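Ziven is recruiting paid participants and two part-time session leads for a study of household and light shop-floor tasks. The question behind the study is narrow: which chores can a two-armed machine finish without help, which can it finish only when a person sets them up first, and which are still out of reach. The work is carried out with Wiltel, who supply the gripper hardware, and the results will be used by the Clustine planning group.

## Background

Our arms can already move boxes between shelves, load flat parts into a tray and wipe a level surface. They do these things at a usable speed as long as the objects are rigid and stand where they are expected. Ordinary kitchen and packing-bench work is less forgiving. Lids jam, clear containers are hard for depth sensors, and many jobs need one hand to steady an object while the other does the work.

In the first round we recorded 3065 attempts at 25 tasks. The arms completed 65 per cent of the single-handed tasks to our standard. Two-handed tasks did far worse, and jars, bottles and clip-top containers were the weakest group of all. We do not think the arms are short of strength or reach. The training material contains too few good examples of people doing these jobs under the same limits as the machine, that is, with two stiff fingers on each side and little sense of touch.

The second round is meant to fill that gap. Participants carry out the tasks with hand-held grippers, at a bench, while position and grip opening are logged.

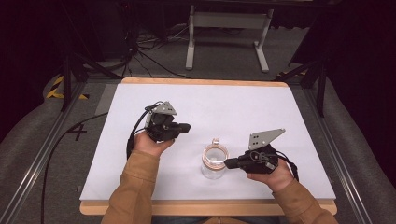 *Two hand-held grippers at the task board, with a glass jar between them.*

## What participants do

A session consists of short tasks repeated many times. You will be given a start position, a finish position and a time limit. Typical tasks:

- pick up, turn and set down a jar, bottle or tub
- open and close containers with both grippers
- sort small mixed items into trays
- fold a tea towel and place it in a stack
- pack goods into a carton and close the flaps

Failed attempts are kept and labelled. You will not be asked to hide a slip or to start again because of one. If an object is dropped, leave it where it lands until the session lead has ended the recording.

The work is repetitive and the grippers put some load on the wrists. Breaks are fixed in the schedule and cannot be traded for an earlier finish.

## Who can take part

We are looking for adults of any working background. Experience in kitchens, laundries, warehouses or retail stockrooms is useful and should be mentioned. Experience with robots is not needed. Left-handed applicants are under-represented in the first round and are particularly encouraged to apply.

You must be able to use both hands for extended periods and to follow spoken instructions in English. Please do not apply if you have a current wrist, elbow or shoulder injury. Glasses and hearing aids do not interfere with the equipment.

## Session lead (two posts, part-time)

Session leads run the bench, reset objects between attempts and label the results. Duties include:

- checking gripper calibration at the start of each session
- keeping the task order and object positions to the written protocol
- marking each attempt as complete, partial or failed, with a reason code
- reporting worn finger pads, damaged cables and sensor drift

Applicants should have at least one year of laboratory, workshop or quality inspection work. Basic use of a Linux command line is required. Some lifting is involved when the bench is reconfigured. The posts run until the end of March and may be extended if the third round is approved.

Session leads report to Hanna Karpenko, who is responsible for the protocol and for the final decision on disputed labels.

## Payment and data

Participants are paid per completed session, including sessions stopped early by us for technical reasons. Travel within the Darwish site zone is refunded against a ticket.

We record hand and gripper movement and video of the work area. Speech is not stored. Recordings are held under a participant number, and you may withdraw yours at any time before the data set is frozen. A consent form will be sent with the invitation and must be signed before the first session.

## How to apply

Send a short message stating which role you are applying for, your relevant work experience, your writing hand and the hours you are available. Session lead applicants should attach a CV of no more than two pages. Address applications to Pylyp Antoniuk, Ziven Recruitment, quoting reference 2000.

Applications are read in the order received. Those invited will complete a short trial at the bench, which is paid at the normal session rate.

Posted Nov 3, 2020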